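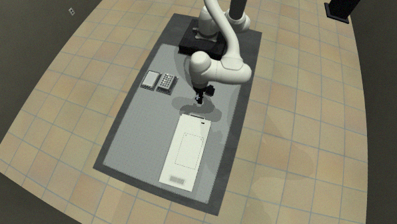

4.2 Leveling and Securing the Base Plate

Complete this section before connecting the Lurkier to power. Two people are required to lift the unit.

1. Sweep the floor and remove any grit from the tile joints.
2. Set the base plate in position. Leave 60 cm of clearance on all sides.
3. Place a spirit level along the long side, then across the short side.
4. Turn the leveling feet by hand until the bubble is centered in both directions.
5. Tighten the lock nuts. Check the level again.
6. Lower the unit onto the plate and insert the 2 retaining bolts from the front.

Note: On uneven tile, fit the Roment rubber pads supplied in bag C. Do not stack pads.

CAUTION: Do not drill into heated floors. Use the adhesive kit instead (see 4.5).

7. Route the power cord behind the plate and close the cord clip.

Recheck the lock nuts after the first 2000 cycles and record the check in the service log.

Revised November 19, 2024. Replaces the February issue.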